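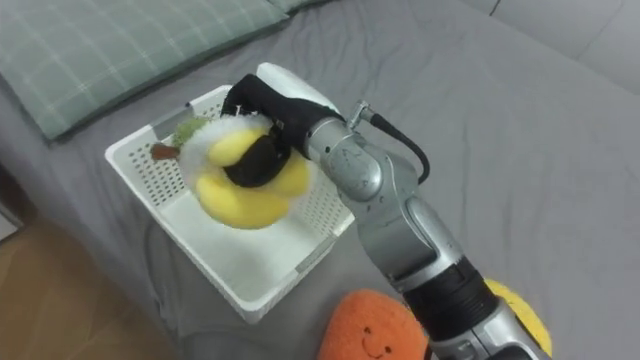
Yellow plush toy over the white basket

Home and Small Office Computing
Week 7 handout: Backing up a shared drive
Tutor: Fouzia Mengal

Last week we set up shared folders and gave each person their own login. This week is about copies. Two drives that mirror each other will keep you working when one of them dies, but a file deleted by mistake is deleted from both at once. You still need a backup, and it has to live on something separate.

Words we will use

Full backup - every file is copied, each time. Simple to restore from, slow to make.

Incremental backup - only what has changed since the last backup of any kind. Quick to make. To restore you need the last full backup and every incremental after it, in order.

Differential backup - only what has changed since the last full backup. It grows through the week, but you need just two sets to restore.

Snapshot - a record of how the files stood at a given time, usually kept on the same drives as the files. Good for getting back yesterday's version of a spreadsheet. No help if the unit is stolen.

Worked example: the Talpur office

Talpur is a small bookkeeping office with one network drive. The shared folders hold 441 GB. Most of that is scanned paperwork that is filed once and seldom opened again. About 2 GB changes on a normal working day.

A full copy to a USB drive takes most of a night, so they do one on Friday evening and incrementals from Monday to Thursday. The Friday drive goes home with the office manager and the other drive comes back on Monday. They label the drives by colour, and the label is also written in the logbook beside the date.

Work out for yourself how much they would need to restore if the network drive failed on a Thursday morning, before that day's backup had run. Then do it again with differentials in place of incrementals. Assume that different files change each day.

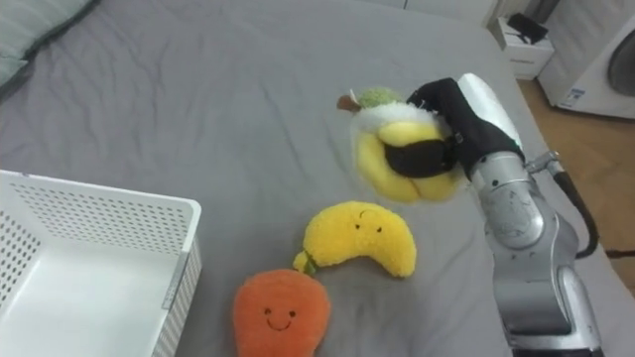

Setting up a job in Vellik

The lab machines have Vellik installed. If you use Lomico at home the steps are much the same, though the menus are in another order.

1. Plug in the USB drive and wait for it to show up under Destinations.
2. Choose New Job and tick the folders you want. Leave out the Recycle folder.
3. Set the type to Full for your first run.
4. Turn on Verify After Copy.
5. Save the job, run it, and read the log to the end. Skipped files are listed at the bottom, usually because someone had them open.

Encrypt any drive that leaves the building. Write the password down and keep it somewhere other than the laptop you are backing up.

Before next class

Restore one folder from your backup to a new location and open a few of the files. Bring the log with you, printed or on a stick. In March we move on to off-site copies using Hukon, so please check your upload speed at home and make a note of it.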